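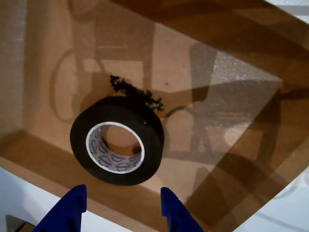

kostarum_dev
Grasp planner 2 is finally merged and I'm way too happy about it! The big change is that candidates get scored on the wrist view in image space first, and only then does the depth cloud get a vote. Thin rims used to vanish in our cloud, so the old planner loved the middle of anything ring-shaped. With the tape roll on its side in the cardboard box, you can see straight through the core to the box floor, and the old code would happily put a grasp center right there in the hole. The new scorer wants the wound part. I ran 200 planning calls overnight on saved views and not one center landed in the hole. Code is in the Zundeso branch, have fun!

allero_fan
Very cool! What's the planning time like? Ours sits at 310 ms and that's with the collision check turned off (don't tell my boss).

kostarum_dev
70 ms with collision on, but I cheat a little — the container walls are fitted as planes once and cached until the base moves.

Kamran Rahimi
Nice work, but I don't buy the cached walls. A cardboard box shifts when you bump it. One nudge and your planes are lying to you, and the planner will be very confident about it. I'd refit every cycle and eat the cost.

kostarum_dev
Fair, though a full refit doubles my time. Could do it only when the wall residual goes up?

Kamran Rahimi
That I could live with. Please log the residual too, so people can pick their own threshold.

ansari_w
Does anyone mask out shadows before segmentation? Mine keeps merging dark objects with whatever shadow is next to them and it's driving me nuts.

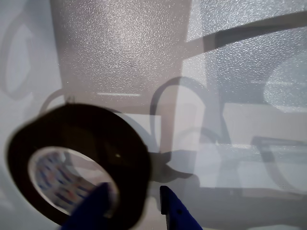
kostarum_dev
I tried masking and dropped it. A brightness threshold eats half of every dark object, so now the segmenter gets two prompts, one on the object and one negative point on the shadow, and the tracker carries both forward. It's so much more stable! The frame I tune on has a dark blob of shadow right beside the roll, between the two blue fingers, and with one prompt the mask leaked straight into it. With the negative point it stops at the edge of the tape. The finger overlapping the lower part of the roll is handled separately, I just project the finger model from joint state and subtract it.

ansari_w
Oh that's neat. How do you choose the negative point without clicking it by hand?

kostarum_dev
Darkest region touching the object mask that has no depth step against the background. Dumb but fast.

Herman Manurung
I'd argue against that one. On a soft, blurry edge your depth step is mostly noise, and close to the wrist camera half the roll is out of focus anyway. We went with a small learned classifier for shadow vs object and never looked back.

kostarum_dev
How much labeling did that take?

Herman Manurung
More than I'd like to admit. Still worth it, in my opinion. I can share the training script if you want to compare on the same views.

kostarum_dev
Yes please!! I'll keep my rule as the fallback and put both behind a flag. Kamran, the residual logging is going in the same PR.

Kamran Rahimi
Good. Default it to on.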